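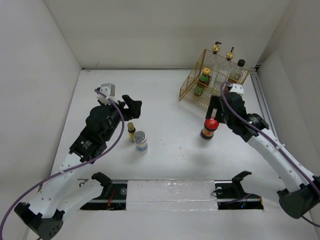 雨量簿

去Kukurdale的车一天只有一班，早上六点从县城开出来，中午前后到。车身上刷着Ikar几个字母，司机说那是原来车主的牌子，换了人以后没有改漆。我坐在靠后门的位置，脚边放着一只帆布包和一床卷起来的被子。过了水库大坝，车上就只剩下我和一个带着两只鹅的女人。女人在Bellel下了车，鹅叫了一路，她下去以后车里忽然安静得很。

我是去接一个看雨量的差事。雇我的是Wijaya，管水库的公司，在县城有一间办公室。办公室的人给了我一本薄薄的手册，让我签了字，说原来的观测员年纪大了，要退，他会留下来带我3天。我问要学些什么，那人说也没什么，就是看刻度，写下来，打电话。

观测站在镇子上面的坡上，两间平房，一个院子，院墙是石头垒的，没有勾缝。老观测员在门口等我。他个子不高，穿一件洗得发白的工作服，胸前口袋里插着两支铅笔。他没有跟我握手，先看了看我的鞋。

“这鞋不行，”他说，“下坡要滑的。”

雨量筒不在院子里。我原以为会在院子里。他说早先是在院子里的，后来院子边上那棵核桃树长大了，挡雨，就挪到了坡下面一块平地上。从院门到那里要走将近200级台阶，台阶是他自己拿石片铺的，有宽有窄。我跟着他走下去，他走得不快，但是一步也不停。到了平地，他把雨量筒的盖子取下来，把里面的储水瓶提出来，倒进量杯，举到眼睛的高度看。那天没有下雨，量杯里什么也没有。他还是看了一会儿，然后在簿子上写了一个零。

“没有雨也要来看，”他说，“坐在屋里写零，跟来看过再写零，簿子上是一样的。所以要来看。”

一天看3次，早上、下午、天黑以后各一次。晚上那次最麻烦，要打手电。他教我把手电夹在胳膊底下，两只手空出来拿量杯和筒子。他说不要把手电咬在嘴里，他咬过几年，门牙松了。

晚饭是他做的，面条，上面卧一个鸡蛋。吃完他把碗收了，从里屋抱出一摞簿子放在桌上，说这是历年的底子，上交的是抄件，底子一直留在站里。簿子的封皮有好几种颜色，早的那些是牛皮纸，后来换成蓝布面，再后来是塑料的。他让我随便翻，自己去院子里劈柴。

我翻了一个多钟头。他的字很小，数字写得尤其清楚，七的横上总要多画一短道，怕跟一混了。每天一行，早、午、晚，合计，备注。备注栏大多空着，偶尔写几个字：雾。雹，小。筒内有虫，已清。羊碰过围栏。有一年春天连着好些天，备注栏里都写着同一个字，咳。我想那大概是他自己咳，不是羊。

翻到一本蓝布面的，二月里有一行，合计写着76毫米。我停下来看。前一天是零，后一天也是零。二月份在这一带本来就少雨，别的年份里，整个二月加起来也没有这么多。我又往前翻，往后翻，没有看到第二个这样的数。那一行的备注是空的。

他劈完柴进来，看见我翻到的地方，没有说什么，把柴放在炉子边上，码齐了。

“这天下大雨了？”我问。

“簿子上写了多少就是多少。”他说。

第二天他带我去镇上。镇子只有一条街，街的一头是邮局，另一头是粮站，粮站早就不收粮了，门口晒着玉米。他领我去见了邮局的人，因为电话不通的时候要到那里去打；又领我去见了铁匠铺的人，因为围栏坏了要找他焊。每到一家，他都只说一句：这是新来的，看雨的。人家就点点头。回去的路上他买了两斤盐和一捆蜡烛，记在一个小本子上。他说这些钱公司是给报的，但是要写清楚，蜡烛就写蜡烛，不能写杂物。

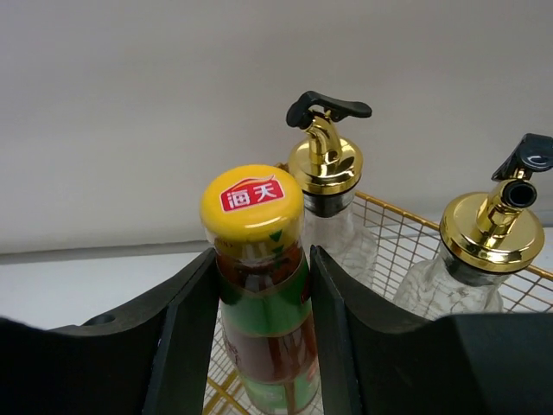
站里的东西也要交接，他列了一张单子，一样一样念给我听，我在后面打勾。量杯、备用量杯、手电、雨衣、铁锹、温度计，温度计不准，低一度，用的时候要自己加上。念到灶房里的东西，他顿了一下，说这些公司没有登记，是他自己的，不过他也不打算带走。有铁锅，有菜刀，有一只装米的坛子，窗台上还立着一瓶海天，黄盖子，盖顶上红底白字，里面的酱汁隔着玻璃看是深红褐色的。他把瓶子拿起来对着窗户看了看高低，眼睛凑到跟液面平齐，跟看量杯的时候一个样子。看完他放回去，说够你吃到开春。我在单子的最底下另起一行，把灶房的东西也写上了。他说不用写。我说写上吧，他就没有再拦。

下午那次是我自己下去看的，他站在坡上。我提出储水瓶，倒进量杯，还是没有水。我学他那样举起来，看了一会儿，写了零。抬头看见他还站在院门口，一只手搭在眉毛上。从那块平地往下能看见Bellel的屋顶，再往下是水库，水面上没有船。我这才明白公司为什么要在这里设一个站。坡上的雨落下来，先经过Bellel，然后才进水库。

晚上起了风。他把炉子拨旺，坐在炉子边上修一只鞋。修了一会儿，他忽然说起那个二月。

他说那天夜里他没有下去。头一天开始发烧，早上和下午的两次是看了的，都是零，到了晚上站不起来。他躺在床上听见下雨，下得不小，打在瓦上，中间停过一阵，后来又下。天亮的时候他爬起来，扶着墙走到院门口，看见台阶上的石片冲走了一些。他坐着一级一级往下挪，挪到平地，雨量筒倒了。围栏也倒了。储水瓶滚在草里，空的。

“那数是哪儿来的？”

他把鞋翻过来，用锤子敲了几下鞋底。

“院子里有一口缸，”他说，“腌菜的缸，洗干净了晾在那儿，直上直下的那种。我拿尺子量的。”

我说那也算是量出来的。

“缸不是雨量筒，”他说，“缸口在核桃树边上。树挡掉多少，叶子上又滴下来多少，谁也不知道。二月里核桃树没有叶子，可是有枝子。”他停了一下，“再说那口缸头天晚上是不是全空的，我也没有看。兴许底下有一点水。我发着烧，洗完就放那儿了。”

他说他当时想在备注栏里写上：筒倒，缸测。铅笔都拿起来了。后来电话响了，是公司打来的，问夜里下了多少。Bellel进了水，有几户人家的墙塌了，公司要报数。他说了那个数，那边记下来，就挂了。挂了以后他看着备注栏，没有写。

“为什么不写？”

“写了他们就要问，问了就要来人。”他说，“后来那个数就用了。用在什么地方我不清楚，听说赔钱的时候用过，修坝的时候也用过。Bellel的人说公司放水放晚了，公司说雨太大，雨就是76毫米，观测站有簿子。两边都到站里来看过簿子。我把簿子拿出来给他们看，他们看完了，说谢谢。”

风把窗户吹得响。他站起来把窗栓推紧，又坐下。

“要是多了，”他说，“那就是Bellel吃了亏。要是少了，就是公司吃了亏。我这些年一直在想是多了还是少了。有时候觉得多，有时候觉得少。” 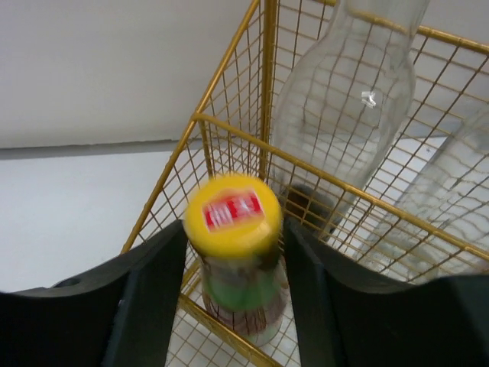 我问他有没有跟别人说过。他说跟老婆说过，老婆说缸就缸吧，有个数总比没有强。她后来搬到县城儿子那里去住了，那口缸也带走了，到了那边还腌菜。他有一回进城，趁她不在家，把缸量了一遍，口径、底径、深浅都量了，是上下一样的，没有骗人。可是这也只能说明缸没有问题。

八点半该下去看最后一次。我穿上雨衣，其实没有下雨，是挡风。他把手电递给我，说台阶中间有一段是松的，踩里侧。我下去的时候他没有跟着，也没有站在院门口。坡上很黑，手电照出去只有一小块亮。我踩着里侧走，数着数着就忘了，后来索性不数。到了平地，围栏上挂着霜，我把手套摘了，提瓶子，倒水，看。零。写字的时候铅笔断了芯，我从口袋里拿出另一支，那时候才知道他为什么要插两支。

回来的时候他已经睡了，面朝着墙。桌上的簿子收走了一大半，只留着蓝布面的那一本，合着，上面压着一支铅笔。我坐下来，翻到二月那一行。备注栏的格子不大，写“筒倒，缸测”四个字是够的。我看了一阵，把簿子合上，铅笔放回原来的地方。

第三天早上他收拾东西。东西很少，一只木箱，一个包袱。他把那件工作服脱下来，叠好放在床头，说是公司的，要还，让我穿也行。我试了试，袖子短了一截。他要坐中午的车走，吃过早饭就没有事情了，却不肯坐下，在院子里来回走，把铁锹换了个地方靠，又把柴重新码了一遍。

早上那一次还是我下去看的。上来以后我跟他说，零。他点点头，让我打电话。我摇通了公司，报了站名，报了数。那边的人打着哈欠问，换人了？我说换了。那边说好，就挂了。

他在桌子对面坐下来，把蓝布面的簿子拿过去，翻开，用手指按住那一页，按了一会儿。然后把簿子转过来，推到我面前。

“你写，”他说，“你是观测员了。”

“那时候我不在。”

“我念，你写。”

他念得很慢，念一个字等我写完再念下一个。他让我写的比四个字要多：夜间未观测，筒倒，以院内陶缸代，缸位近核桃树，事先有无存水不详。格子里写不下，我就写到了页边上，字挤在一起，最后几个字是竖着写的。写完他要我签名，写上补记的日子。我签了。他也签了，名字后面画了一个小圈。

“公司要是问呢？”我说。

“问了你就照着念。”

“Bellel的人要是来看呢？”

“给他们看。”他说，“看完了他们要说什么，你听着就是了。”

我帮他把木箱抬到坡下的路口。他走台阶的时候弯下腰，把松了的那一段石片扳了扳，又拿脚后跟往里踹了几下。车来得比平时晚，司机说坝上在修路，要等人放行。老观测员上了车，坐在我来的时候坐过的那个位置，把包袱放在膝盖上。车开了，他没有朝外面看，在跟司机说话，大概是在问路什么时候修好。

我往回走。走到一半，有一点凉的东西落在手背上，我抬头看天，天是灰的，云很低。又落了几点。离下午那次还有好几个钟头，我还是先拐到平地上去看了一眼，雨量筒立得好好的，盖子盖着，围栏也没有倒。我用手推了推桩子，推不动。

回到屋里，我把鞋脱下来看鞋底，纹路差不多磨平了。我在小本子上写了一行，胶鞋，一双。想了想，又在后面注明是下坡用的。

相关阅读
渡口的秤
借来的梯子
冬天的邮路
粮站关门以后
两只鹅
短篇小说栏目：最近更新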